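Learning peg and hole placement from demonstrations on a low-cost arm
Student project report, Gullis Robotics Laboratory
Author: Marius Tănase
Submitted October 6, 2018

3. Method

The task is to pick up a block and release it through the matching hole of a shape-sorter board. The board has four holes: octagonal, round, cross-shaped and square. It is placed by hand before each trial and is not fixed to the table, so its position must be found again every time.

Demonstrations were recorded by moving a leader arm and copying its joint angles to the follower. A total of 428 demonstrations were collected. Of these, 19 were thrown out because the servo bus dropped packets during the recording. The remainder were cut to the same control rate and stored with the joint angles, the gripper command and the camera stream.

Two policies were trained. The first (Gorkon) predicts a single joint command per time step. The second (Larkomow) predicts a short sequence of commands and averages the overlapping parts. Both use the same image encoder and the same training split. 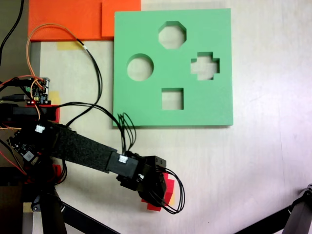

Why was the board left loose on the table?
A fixed board lets the policy replay a stored path without using the camera. Moving the board between trials makes such a path fail, so the success rate says something about the visual part of the policy.

4. Results

Each policy was run for 110 trials. A trial counted as a success if the block passed fully through the correct hole without help. Larkomow did better than Gorkon on every shape. The gap was largest for the cross, where a small error in wrist angle leaves the block resting on top of the board. The round hole was the easiest for both policies, as wrist angle has no effect there.

Most Gorkon failures took place in the last part of the descent. The arm stopped above the hole and moved back and forth until the time limit. Larkomow showed this in 7 trials only. Its usual fault was to open the gripper too early.

5. Limits

Backlash in the wrist servo was not measured. It changes with load and probably sets a lower bound on placement error. Lighting was kept constant throughout. The Ostrowski calibration routine was run once at the start of the project and should be repeated before the second series of trials in November.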